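Search this site Enter keywords Go

Burnisley Yards

October. Entry by Rhona Imrie

Burnisley Yards is a mixed-use residential development on the site of the former Ritchie freight depot. It consists of four apartment buildings on a shared concrete podium, with parking on the lower levels and retail space facing the street. The developer is Griretti. The design is by the architect Callum Niven.

The first plan for the site called for a single tower. It was withdrawn after the city limited building height on the depot block, and a revised plan spread the same floor area across four buildings of six stories each. The revised plan has 700 apartments, from studios to three-bedroom units. Demolition of the depot sheds took place before the new permits were issued, under a separate contract.

The podium is cast-in-place concrete. The floors above it are wood-framed, with concrete block around stairs and elevators. Each apartment has its own water shutoff, electrical panel and laundry closet. Drain lines from the closets are stacked vertically and vented at the roof.
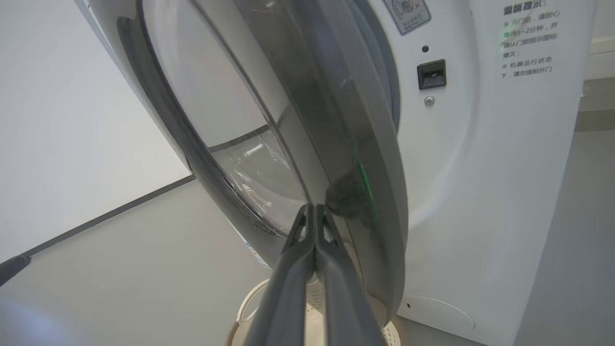
Front-loading washing machine with the door open.

Construction is divided into three phases. The first covers the podium and the two north buildings, the second the south buildings, and the third the retail interiors and the public walkway to Flerko Street. Sheena Gourlay replaced Evander Rennie as project manager during the first phase. The depot's brick gatehouse was kept and is used as the leasing office.

See also: Ritchie freight depot; Podium construction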